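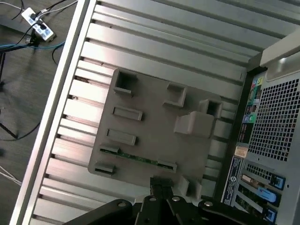

短篇小说 · 家常故事

机箱放倒

3月15日那天下午,我把家里那台老电脑放倒在地板上,心里想的是,顶多一个钟头的事,晚饭前收摊。

先说这台机器。它在书房桌子底下站了很多年,站到地板上都有印子了。去年夏天它开始闹脾气,开机要按两三回,按亮了又自己灭掉,灭掉之后过一阵子,趁你在厨房洗碗,它又悄悄自己亮起来。我姐说扔了吧,我妈说别扔,里头有你爸的东西。两个人在电话里各说各的,最后统一了意见:让我弄。我们家历来如此,凡是带螺丝的都归我。

我爸走了快一年了。他是六月走的。他留下来的东西里头,衣服最好处理,书也还行,最难的就是这台电脑,因为谁也说不清里面到底有什么。我妈坚持说里面有他写的"那本书"。什么书呢?她也没看过。她只知道他退休以后每天早上八点坐进书房,门半掩着,敲键盘敲到十一点出来热饭,问他写什么,他说瞎写。

好,拆机箱。侧板很顺利,两颗手拧螺丝,往后一抽就下来了。机箱这么一躺,敞着口,一条长长的银色金属边斜在我眼前,旁边是一大片带棱的金属板,一道亮一道暗,像刚耙过的地,也像我奶奶家从前那块搓衣板。我真伸手上去搓了一下!指甲划过去,哒哒哒哒,声音好听得很,我又划了一遍。我姐正好打电话来问进度,听见了,问我在干什么,我说在工作。

带棱的板上头搁着一块灰塑料的安装板,哑光的,摸着有点涩,上面凸出来好些方框啊长条啊,跟一个小小的院子似的。底下有一道长缝,缝里露出一条绿色的电路板,上面密密麻麻长着小零件。我盯着看了半天。说实话我不认得它。我装过电脑,装过三四台,自认为见了机箱里头的东西都能叫出名字来,可这块灰板我叫不出。它看着像是固定什么的,又像是挡什么的。我翻过手机,搜"机箱 灰色 塑料 板",出来的全是装修材料。

书房抽屉里倒是有一沓说明书,用橡皮筋捆着,橡皮筋已经化了,粘在纸上。我一本一本翻,有电饭锅的,有血压计的,有一个牌子叫 Pruvo 的台灯的(这台灯我从来没见过,全家谁都没见过),最底下一本才是电脑的,封面上印着 Jostora。是我爸当年在电脑城攒机的那家铺子,他们给每个客人配一本薄薄的小册子,里头一半是广告。

小册子的空白处有我爸的字。他写字很用力,纸背面都能摸到。第一页写着:"3,000元,讲下来的。"后面画了个勾,得意得不行。再往后翻,写着:"内存不要买最贵的。""风扇半年吹一次。""灰板别硬掰。"

我就坐在那儿看着最后这句。

灰板别硬掰。所以他拆过。我一直以为他是那种电脑坏了就拍两下的人,他也确实拍,我小时候家里的电视就是他拍好的。可他居然自己拆过机箱,还走到了跟我一模一样的这一步,在这块灰塑料跟前停下来,想过要不要掰。而且我猜他掰了,要不怎么会知道不能硬掰呢?

我拿手电照着找。照了好一会儿,找来找去没找着什么裂痕。也可能是他补得好,他有一管胶水是专门藏起来不让我妈用的。

那就不硬掰。我去倒了杯茶,把茶放得远远的,回来换了个思路,用手指头沿着板子的边慢慢推。推左边,不动。推右边,好像松了那么一丁点儿,又好像是桌布在滑。我妈这时候从卧室出来了,站在我背后看,手里捧着一碗剥好的橘子,一瓣一瓣往我嘴里塞,也不管我嘴里还有没有。她说,像个小房子。我说像院子。她说院子哪有这么多烟囱。我回头看了看那几个方方的插座似的口,行吧,是有点像烟囱。

她又问,你爸的书在这里头?

我说不在这儿,妈,书在硬盘里,硬盘在另一头。

那你老弄这块板干什么?

我居然答不上来。对啊,我弄它干什么?我要的是硬盘,硬盘在机箱前半截,卡在架子上,两颗螺丝一根线,压根用不着碰这块灰板。我在这儿跟它较了半个下午的劲,就是看它不认得,就是想知道它底下是什么。我妈把最后一瓣橘子塞给我,说了一句,跟你爸一样,然后回去看她的电视剧了。那部剧一共52集,她看到20集的时候就跟我说凶手是谁她早知道了,可还是每天看,一集都不肯跳。

硬盘拆得很快,快得有点没意思。我把它接到自己的笔记本上,等它转起来,嗡的一声,我的手心全是汗。

里头的文件夹不多。一个叫"照片",里头全是阳台上的花,同一盆,从各个方向拍的。一个叫"重要",空的。一个叫"Maditska"。

我以为是病毒,差点给删了。点开,是一个一个的文档,按日期排着。打开第一个,第一句话是:"从奥拉克扎伊(Orakzai)往北走,翻过山口,就到了马迪茨卡,那里的人家家户户都养一只不会叫的鹅。"

我爸一辈子最远去过青岛。

我就这么坐在饭桌旁边往下读,机箱还敞着躺在那儿。他写的是一个修表的人,跑到这么一个地方去,给镇上的大钟修齿轮。奥拉克扎伊和马迪茨卡是不是真有,在哪儿,我到今天也没去查,反正他写得有鼻子有眼的,哪条街上有卖饼的,饼多少钱一张,雨天哪个屋檐不漏水。修表的人话很少,吃东西很挑,嫌当地的面条煮得太软。这不就是他自己嘛!他每回在外头吃面都要嫌一句太软。

写得好不好呢?我是他女儿,我说不准。有的地方啰唆得要命,光是修表的人怎么把工具一样样摆开,就摆了两页纸。有的地方又忽然跳过去,前一段还在吃饭,后一段大钟都拆完了。还有很多错别字,"齿轮"有一半写成了"尺轮"。可我一路看下去,茶凉了也没想起来喝,天黑了也没开灯,后来还是我妈出来把灯打开的,她说你坐黑地里干什么,省电啊?

我说妈,找着了。

她哦了一声,在我对面坐下来,手在围裙上擦了擦,擦了好几遍。她说写的什么?我说写一个修表的。她说修表的有什么好写。我说还有鹅。她就笑了,笑着笑着把头转过去,去看那个机箱,看了好一会儿。

她说,你念吧,我眼睛不行。

我就念。从鹅那句开始念。念到卖饼的她插嘴,说这个卖饼的就是咱们老房子楼下那个,也是缺一根手指头。念到屋檐漏雨,她说那是你姥姥家。我念一段她认领一段,那个谁也没去过的山口后面的小镇,被她认得七七八八,街坊邻居全对上了号。只有那只不会叫的鹅她认不出来。她想了很久,说咱家没养过鹅啊。又想了想,说楼上也没有。

电视剧她那天没看,这是头一回。

最后一个文档很短。修表的人把大钟的外壳打开,里头有一块板,灰颜色的,他修了一辈子表没见过这个东西,不知道是干什么用的。他用手指头沿着边推了推。文档到这儿就没了,连句号都没有打。

我念完了,我妈等着,等了一会儿说,接着念啊。

我说没有了。

她说怎么会没有了,那块板底下是什么?

我们俩就一起扭头看桌子上。灯底下那片带棱的金属板还是一道亮一道暗的,灰板安安稳稳待在上面,长缝里那一条绿色露着。我妈把椅子往前挪了挪,凑得很近,鼻子都快碰着了。她说,你再推推看,轻点儿。

我说爸说了不能硬掰。

她说我没让你掰,我让你推。

晚饭我们吃的是面,煮硬了,我妈说正好。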